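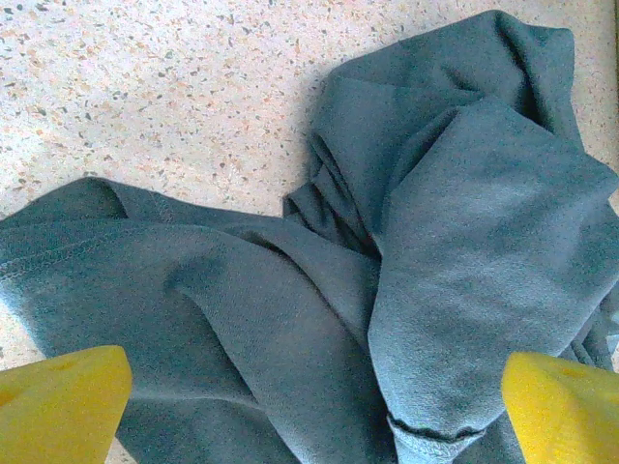
Subject: Re: [trip-leaders] Splitting a group between two hotels
From: Lanying Kang

I'm answering on the list because two other people wrote to me privately with nearly the same question. The original message is below, with my replies after each part.

> We are taking eighth and ninth graders on a nine-day trip in the spring,
> booked through Urnetti. The final count was higher than we planned for
> and they can't fit us all in the Zirham. They are offering to put the
> ninth grade in a second hotel, a ten-minute walk away. Has anyone done
> this? Did it work?

We did it two years ago and it worked, but it took more adults than we had planned on. The problem is nights. During the day everyone is together and it makes no difference where they slept. At night you have two buildings, and each one needs enough adults to handle a sick kid at 2 a.m. and still have someone in the hallway. We had three adults in one hotel and two in the other. The hotel with two was short. One of our chaperones went to a clinic with a student who had an ear infection, and that left one teacher alone with a whole floor until breakfast.

If I did it again I would ask for three in each building at a minimum, whatever your school's ratio says on paper. The ratio is figured for the whole group, and it stops meaning much when half the group is down the street.

Also check that you have both men and women staying in each hotel. We had to swap two people at the last minute and one of them had already sent in her room form.

> Urnetti says the price stays at $2928 per student either way. Some
> parents are asking if the second hotel is cheaper and if we should be
> getting something back.

Ask, but do it in writing and do it before the final payment goes in. We asked after, and got a polite answer that the package price is the package price. A school in our district asked before and got two dinners added that had been on the "optional" list. I don't know what the second hotel really costs them. Some of these are cheaper on paper and more expensive for a group once breakfast is in.

I would also get the breakfast hours for both hotels. Ours started at 7:00 in one and 7:30 in the other. The bus was supposed to leave at 7:45, and it never left on time until we moved it to 8:15. Once we moved it, the museum entries had to be moved too, and one of them couldn't be.

> Our total is 106 with adults. That's three buses at 40 seats each. Do
> you assign buses by hotel or by homeroom?

By hotel. We started by homeroom and gave up on the second day. If you assign by homeroom, every bus has to stop at both hotels, and you count heads twice on a street where you're not supposed to park. If you assign by hotel, each bus loads once and goes. With three buses you will have one that is mixed. Make that the last one to load, and put your most patient adult on it.

Keep the same seats all week. Kids complain about this on the first day and then stop. It lets you see an empty seat from the front without calling names.

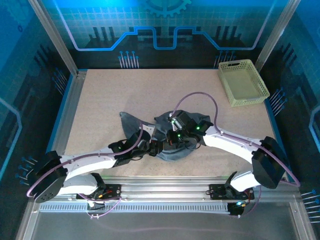
Your empty seats will come in handy, by the way. We used the back row of one bus for the first aid bag, the spare water and the lost and found, which by the end of the week was mostly sweatshirts and phone chargers. Put a name label in everything if you can get parents to do it. Most of ours didn't.

> The other thing is the walk. The ninth graders want to be allowed to
> walk over to the Zirham in the evening to be with their friends. I am
> inclined to say no, but I would like to hear what others did.

We said yes with limits. They could go over in one group with an adult at 7:30 and come back in one group at 9:15. Nobody walked alone and nobody walked in a pair. If a student missed the 9:15 group, the visits were over for that student. We only had to enforce it once.

The part I would do differently is the lobby. Sixty kids in a hotel lobby is loud, and the manager came to see me on the first night. Ask Urnetti if the hotel has a breakfast room you can use after dinner. Most do, and they would much prefer you in there. Ours let us have it for nothing as long as we put the chairs back.

Check with your principal about the walk as well. Our permission form said "supervised at the hotel" and had nothing on it about walking between two. We had to send a revised form home and get it signed again, and it took three weeks to get the last few. If you're sending anything home in February, add a line about it now.

> Last thing. We have a free afternoon in Geklow on day six. Urnetti
> suggests the Grigaitė house, which is an extra $80 per class group for
> the guide. Is it worth it for this age?

For ninth grade, yes. For eighth, it depends on the group. The tour runs a little over an hour and there's a lot of standing. The guide we had was good and let the kids ask questions, but the rooms upstairs are small and she could only take half of a class up at a time. The other half waits in the yard. Have something for them to do out there. We had them write their postcards.

Book it for early in the afternoon. The stores in Geklow close early on Monday, and if you go to the house first thing after lunch they still get time to shop. We did it the other way with our second group and I heard about it all the way to the airport.

There is one restroom at the house. Stop before you get there.

If it helps, I can send you our room chart and the revised permission form. The chart is a plain spreadsheet with a tab for each hotel and one for the buses. Write to me off list and tell me which version of the form your district uses, as I have both.

Lanying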